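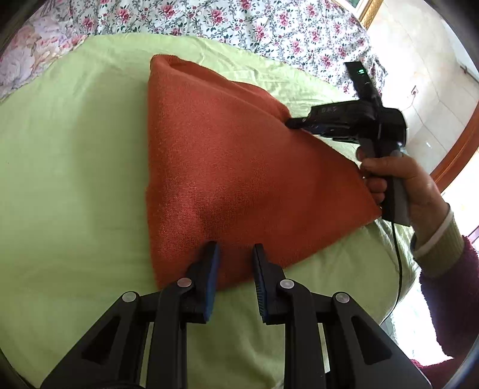
Words: Domnica Ene, owner. Updated 8th July

Search Clurusine Search Go

About us

Quick version, because I have a van to load. Clurusine looks after vacation rentals in Vitwood and up the valley as far as Moges. Cleaning, key handover, linens, small repairs, the phone call at 11 pm when the heat won't come on. Owners mostly live somewhere else. We live here.

Started in November, the worst possible month for it. One cabin, one vacuum, my sister's car. The cabin owner had fired two cleaning companies in a year and warned me she'd probably fire me too. Still with us. Has added a second cabin and complains about the gutters on both.

Now it's 27 properties, mostly small. Studios over the shops on the main street, a few lake cabins, one old farmhouse with four bathrooms and a septic tank that needs to be talked to nicely. We don't take on big lodges. Got asked twice, said no twice. Different kind of work and you need a different kind of laundry.

How it goes on a normal changeover: guests out at 10, we're in by 10:30, next guests at 4. Two people per place, three at the farmhouse. Strip beds first, start the dishwasher, then kitchen, then bathrooms, floors last. Trash goes out with us, we don't leave it by the door for the racoons. Anything broken gets a photo and a text to the owner before we lock up — even if it's a wine glass. Owners hate finding out about things from a review.

Laundry is done in our own place behind the hardware store. Used to send it out and lost too many pillowcases. Every property has its own shelf and its own sets, nothing gets mixed. If you want to supply your own colors go ahead, we can work with anything except white wool blankets. Please no white wool blankets.
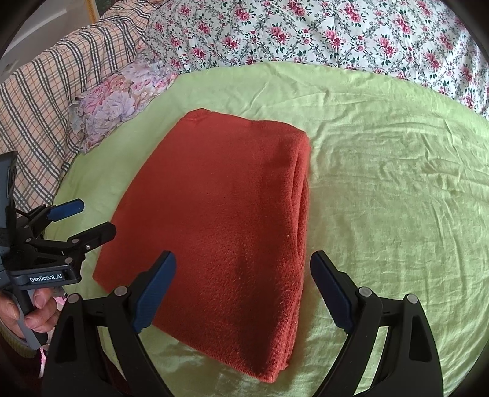
Folded red on light green.

The booking side. We don't do listings or pricing, and we don't take a cut of your rent. There are people for that. We run on Stillura, the calendar program, so if your bookings are in there we see the changeovers the same minute you do. If they're on a paper calendar on your fridge in another state, call me and we'll work something out, it has been done.

Rates are flat per changeover, by bedroom. No extra for weekends. There is extra for dogs, because of the sofa. Snow shoveling is charged separate and only for places we already clean, sorry, we get asked every winter by the whole road.

Who we are: me, plus a crew of eight in summer and five in the off season. Everybody is on payroll, paid for drive time too. The road to Moges is slow and it didn't seem right otherwise. Most of the crew has been here longer than the van has. New people spend thier first two weeks paired up and don't get a key ring until after that.

Last year we did 1007 changeovers. Missed one. Wrong Saturday written down, my fault, guests sat on the porch till six and I brought them pizza.

Taking on maybe two more places this fall, Vitwood side preferred. Call in the mornings, or leave a message with the address and number of beds. Afternoons I don't pick up, I'm in somebodys bathtub with a scrub brush.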